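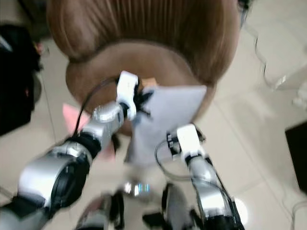 New rules for two-arm fabric work, from 28 April 2025

The revised house rules for cloth handling are now in force at both sites, Drosora and Redlow. They replace the February draft. Most of the text is the same, but operators should read the parts on floor space and on stopping a run before their next shift.

Floor space. Cables, bags and spare parts stay outside the reach of both arms. A cable that has to cross the work area is taped flat along its full length. The draft only asked for this near the base, and at Redlow we had 41 stopped runs logged against loose items on the floor. The check is now done before every run and signed for on the run sheet.

Furniture as a work surface. Chairs and stools are allowed, as long as they don't swivel or roll during the run. Padded seats need the lower press limit, which is setting 2 in the Workis menu. Fingers that push a thin cloth into a soft cushion can pinch the cover along with it, so look over the upholstery when the run is done and write down any marks.

Cloth. One piece is handled at a time. Other pieces may stay within view if the task calls for it, but they have to be named on the sheet. Labels and tags are left on unless the customer asks otherwise - please don't cut them off to make a grip easier.

Stopping a run. Anyone in the room can call a stop. The operator lets both arms come to rest before a person reaches in, and that includes picking up a dropped cloth. Pausing from the Nambiar screen doesn't count as a stop. Use the button.

Records. Ravindran Fernandes went through 1041 run sheets from the draft period and found 387 with no operator name. Sheets without a name will now be sent back the same day, and the run won't be counted until the sheet is complete.

Printed copies are at the sign-in desk at each site. Questions about the press limit go to Ravindran, and everything else goes to your shift lead.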